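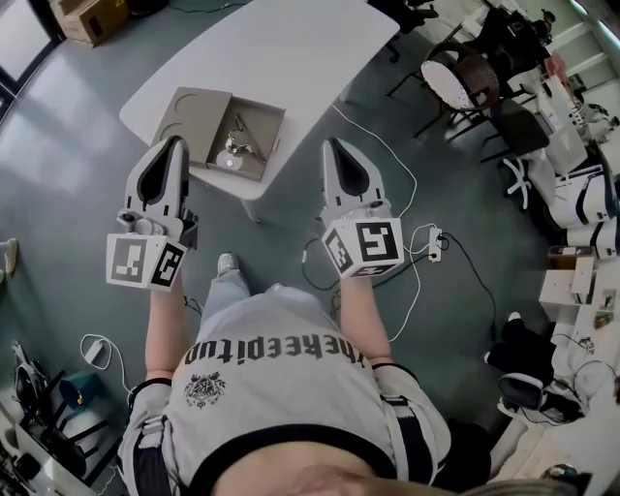 How many hand-held gripper sets should a small team buy to start?
Two pairs. One pair in use, one pair charged and on the shelf. Teams that buy a single pair lose whole days to one loose finger or a scuffed marker.

Konetti Hand-Held Gripper Kit — planning and ordering

Updated Aug 3, 2021. Prices on request, see bottom. Old price list is dead, please don't quote from it.

What it is
Pair of hand-held grippers for recording manipulation tasks by hand, no arm needed. Left and right. Same finger geometry as our arm-mounted Konetti, so what you record carries over to the arm without re-measuring. Marker cubes fitted at the factory and checked before shipping.

In the kit
Left gripper, right gripper
Marker cubes, fitted
Spare finger pads, 4
Charger and cable
Hard case
Calibration sheet (paper. keep it flat, don't fold)

Not in the kit
Shoulder straps. Head mount. Recording computer. Power strip. We get asked every week so it's up here now.

Floor space and furniture
Less than people think. A low table you can walk around, clear floor on at least two sides. Tape your cables down or run them along the wall — the operator is looking at their hands, not their feet. Keep the charger off the work table. Outlets on the same side as the recording computer if you get a choice.

Light: daylight is OK but it moves. If your table is near a window get a blind, or plan sessions for the same part of the day. Marker tracking hates glare.

Task parts
Budget for these!! Everybody forgets. Small metal parts, discs, lids, cardboard boxes that open and close. Boxes wear out fast at the fold. Buy a flat pack of 50 and swap them when the lid goes soft. Glossy parts are harder to work with, start with matte.

Budget lines to put in your request
1. Gripper kits, two
2. Straps and head mount, one set per operator
3. Recording computer and storage
4. Task parts and boxes, refill each quarter
5. Operator hours. Biggest line by far, don't bury it under "misc"
6. Calibration service, once a year

Storage: plan on around 135 GB per operator per day with both wrist views on. Less if you record one side only. Buy more than you think you need, drives are the cheap part.

Lead time
55 days from PO right now. Bulk orders go longer, ask first. Orders in after the first week of September ship in the next batch, no exeptions this round.

Adia or Siregar?
Adia is the lighter finger, good for small parts and long sessions. Siregar is wider and heavier, for boxes and bottles. Most first orders are Adia. Fingers swap with one hex key but you must recalibrate after, every time. Older Mevolar fingers don't fit this handle — adapter is discontinued and we have no stock left.

Warranty
One year on grippers and charger. Pads and marker faces are wear items, not covered. Drops are not covered either, sorry. Send photos before you ship anything back.

Contact
Quotes and POs: Britta Albers
Calibration and repairs: Junpei Ikeda
Education pricing: Nighat Awan (needs a letter from teh department)

Put the kit quantity and finger type in the subject line, gets you an answer quicker.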